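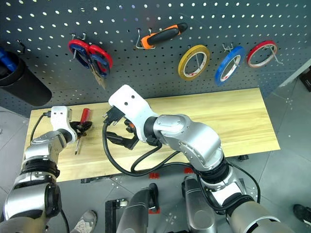
Visit report: Brudesent open day, robot workbench demo
Group 4, Intro to Automation, second semester

1. Why we went

The assignment was to see one automated task in person and write up what we learned from it. Our group picked Brudesent because they do an open day every June and it's one bus ride. Got there at 10:30, missed the welcome talk (bus). So no notes on company history, sorry, there is a leaflet in the appendix.

We signed up for two stops. The Pornby line, which is the packing machine, and the Frimpong bench, the two-arm robot. Pornby was down for most of the morning so this report is mostly on Frimpong.

2. What the demo was

Tool handling at a workbench. Wooden top, pegboard behind it with hand tools and tape rolls on hooks. Two arms, a gripper on each. The task they talked us through was tidying: find a tool on the bench, pick it up, get it upright, take it back where it belongs. Sounds easy. The engineer said a screwdriver is one of the worse objects because it is thin at one end and fat at the other, and it rolls.

Software is called Surier. It does the planning for both arms at once so they don't hit each other. We asked if the arms could be run seperately and yes they can, but then you have to fence off half the bench for each one.

Numbers we wrote down:
Training runs for the bench tasks so far - 3,000
Runs with a screwdriver - 528
Runs set aside for testing only - 228

We did not get a success rate. Asked twice. The answer was that it depends on where the tool starts, which is fair but we wanted a number for the table.

3. The grasp

This was the part our group cared about most, given our own gripper project. The fingers come in next to the handle, not the shaft. Handle is thicker so there's more to hold and a small position error matters less. Then the tool has to be turned so the shaft points down.

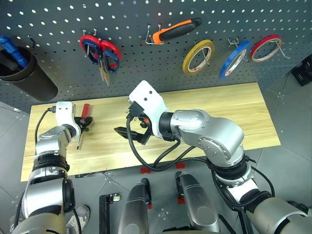 Upright is the hard pose to keep, they said. If the grip is too low on the handle the tip swings, and if it's too high there isn't enough handle between the fingers. We had this exact problem with our marker pen in lab 3 and solved it with foam tape, which the engineer thought was funny but OK.

Other notes:
- cables. There is a lot of slack on the arms and it drapes over the bench. We asked if it snags. Sometimes. They plan the elbow moves around it.
- the hooks matter as much as the gripper. Scissors hang from the handle loops, tape hangs through the middle, so each one needs its own way of being put back.
- red handle on light wood is easy to find for a camera. Black tool, less so.

4. Pornby line

Saw it for ten minutes at the end. It was running slow after the repair, 200 boxes an hour, and we were behind glass. Not enough to write a real section. One of us wants to go back for it.

5. What we'd use in our project

Grip the thick part. Leave slack in the cable but decide where the slack goes (ours just hangs and gets pulled). Keep some test runs apart from the begining and don't touch them, we mixed ours and now can't tell what is what.

Also we should redo our holder. Right now the pen goes in a cup and the arm misses the cup. A hook and a loop might be easier, or harder, we have to try it. Parts list for that is due with the next report.

6. Problems with this report

Notes were taken by three people and don't match in places, mostly on what Surier plans and what is set by hand. Where they didn't match we left it out. Emailed Brudesent with four questions, no reply yet - will add to the final version if it comes before the deadline.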